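Workshop notebook, Niseo room
June, started writing this at 4.40 pm with tea

Right, the black wrapping. I promised Mahlet I'd put something down while it was fresh, and if I leave it until tomorrow I'll only remember the annoying bits.

For anyone coming to this page cold: we are still trying to settle how the Urquijo order gets covered before it goes out. The old blankets shed fluff on everything (Covadonga found some inside a sealed box, which I still can't explain) and the clear film shows every fingermark. So we're back to the shiny black stuff that Sun-ja dug out of the long cupboard, 51 metres of it left according to the tag, and I've said I'll give it a fair go before I complain.

First thing to say is that it has a mind of its own. It has been folded up in that cupboard since before I started here and it remembers every single fold. I smoothed a length out on the bench this morning, weighed the ends down, went off to ring Ekorley about the labels, and when I took the weights off it just sat back up again! Warming it helps a bit. I tried the radiator, then gave up and used the hairdryer from the first aid room - low setting, a hand's width away, keep it moving. Any closer and it goes tacky and you get a dull patch that won't polish out. I have made 2 of those. They are on the offcut pinned by the door if anyone wants to prod them.

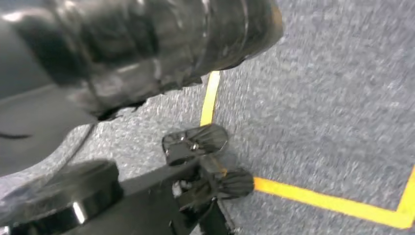 Creases matter less than I thought, mind you. Crescencio's view is that the customer pulls it off and bins it, so who cares, and he has a point. Mine is that creases are where it splits. On the pull test (me at one end, Hermenegildo at the other, very scientific) the piece with the sharp fold went at once, along the fold, and the piece I'd rolled round a tube and left over lunch didn't go at all. We both ended up leaning right back on our heels. So: store it rolled. I've asked for some cardboard tubes from Tulau and if they don't turn up I'll raid the carpet shop's bins.

Tape next. The brown parcel tape lifts within the hour. The cloth tape holds beautifully but takes the shine off when you peel it, and you're left with a cloudy stripe. The green low-tack stuff is the best so far, provided you wipe the surface with a dry duster first - I skipped the wiping on one piece to see and it slid off sideways like a plaster in the bath. Still to try: no tape at all, just tucking the ends under and using two straps. Sun-ja is convinced this is the answer and she did her first one far quicker than I did any of mine, which I'm choosing not to dwell on.

Cost, as I know Covadonga will ask. A new roll is 200 metres and we'd get through one in a couple of months at the present rate. She has the quote. I'd want to see a sample off the new roll first because the thickness on this old stuff isn't written anywhere, and the last time we ordered "the same again" we got something like a bin bag.

Noise. Nobody warned me how loud it is. Every time you shift a sheet of it the whole room crackles, and by mid afternoon I'd had quite enough, thank you. If we do the full batch in here we should do it in one go and give the others fair notice, or find a corner away from the phones.

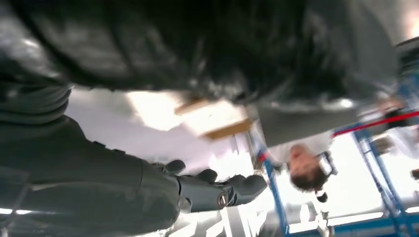
Niseo room, afternoon: the black stuff, creases and all.

Something to watch with the lights on full - the shine makes it really hard to spot a small tear. I ran my palm over one piece, was certain it was sound, and Mahlet found a nick near the edge just by tilting it towards the window. So check by touch and then check again at an angle. I've started marking any nick with a scrap of the green tape so it doesn't get lost when the sheet is turned over.

Offcuts: anything longer than your arm goes in the bottom drawer, flat or rolled, please don't scrunch it. Shorter bits can be used for lining the small boxes. Crescencio wants a few for his allotment and I said yes.

For next time
tubes from Tulau (chase)
try the straps with Sun-ja's tuck
sample from the new roll, measure thickness before anyone orders
new hairdryer, the first aid room would like theirs back
ask Ekorley whether their labels stick to a shiny surface at all, we have nearly 800 of them coming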